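Bench notebook, block-pushing cell
2023-07-15, T. Fjeld
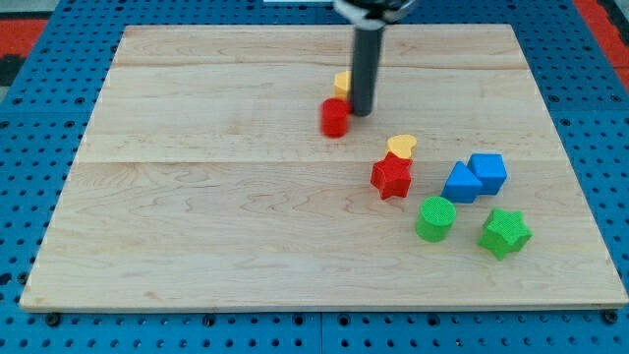

What went wrong

The arm would not stay stopped. I'm putting that first because it's the part everybody needs to read, even if you only came here looking for the calibration numbers (they're in the April pages, and yes, I know the handwriting is bad).

We were in the middle of the long set, the one Ivar wants finished before he goes up to Umudport. The job is the same as ever: blocks on the wood board, black pusher coming down from above, shove the named block next to the other named block, back off, next one. Run 16 went fine. In run 17 the pusher pressed sideways a good deal harder than it should have, one of the blocks tipped over and rolled, and I hit the pause button on the operator screen. The arm paused. Then, while I was leaning in to pick up the block, it started again. My hand was over the board. The pusher came down maybe a hand's width from my knuckles, touched the wood, and then the force limit finally tripped and it quit for good.

I'm fine! Not a scratch, and I had a cup of tea afterward and was perfectly cheerful. But I should not have had my hand in there on a screen pause, and the arm should not have moved, and both of those go in the book.

What we found

Přemysl came over and the two of us went through the log with the red button pushed in and the key out. There are two separate troubles and it took us most of the afternoon to stop treating them as one.

First, the pause. The screen pause only holds the motion queue. It doesn't cut the drives. Our script, the one we call Dridia, has a timeout that sends the last target again if it hears nothing back from the controller. The wait is set to 2,000 ms. So I pause, the script waits, hears nothing, decides the message got lost, sends it again, and the controller takes a new target as permission to move. Valter wrote that retry back in April when we had the bad network cable, and it did just what we asked of it then. The cable has been replaced and the retry stayed in.

Second, the hard push. Přemysl thought the force sensor had drifted and I thought the tool height was off, and we had a nice long argument over it. We pushed the height down on purpose in the simulator and got the same force trace, or close enough that he came around. The tip was running low and rubbing on the wood before it reached the block, so the controller kept adding effort to get through the drag, and then when it broke free it shot forward. A round block on its end doesn't stand a chance against that. I think the clamp on the tool slipped. There was a bright line on the shaft where the clamp used to sit, and I could turn the thing with two fingers, which you should never be able to do.

What I did

Tightened the clamp with the torque driver, marked the shaft and the clamp with a paint pen so a slip will show, and redid the tool height with the feeler gauge.

Took the retry out of Dridia. If it hears nothing for 1,000 ms now it stops and asks for a person.

Tried the pause with everybody standing back, once during a push, once during a lift and once between moves. It held all three times. I left it sitting paused during lunch and it was still paused when I came back.

Until Birger signs off, hands go over the board only with the red button in. Screen pause doesn't count. I've put a strip of tape over the pause icon, which Ivar says is ugly, and he's right.

Still open

The force limit tripped later than I'd like. Přemysl has the trace and is going to compare it with the one from the Blomqvist arm, which has the same sensor but the older firmware.

Don't use the data from run 17. I'd be wary of the few before it too, as I can't say when the clamp let go. Valter, could you plot the side force for the whole set and see if it creeps up? If it does, we redo them and I'll be the one to tell Ivar.

Ask Vesetti whether the clamp screws are supposed to have thread locker on them. Ours were bare.

Birger wants a near-miss form. Half written, it's in the drawer under the spare pusher tips.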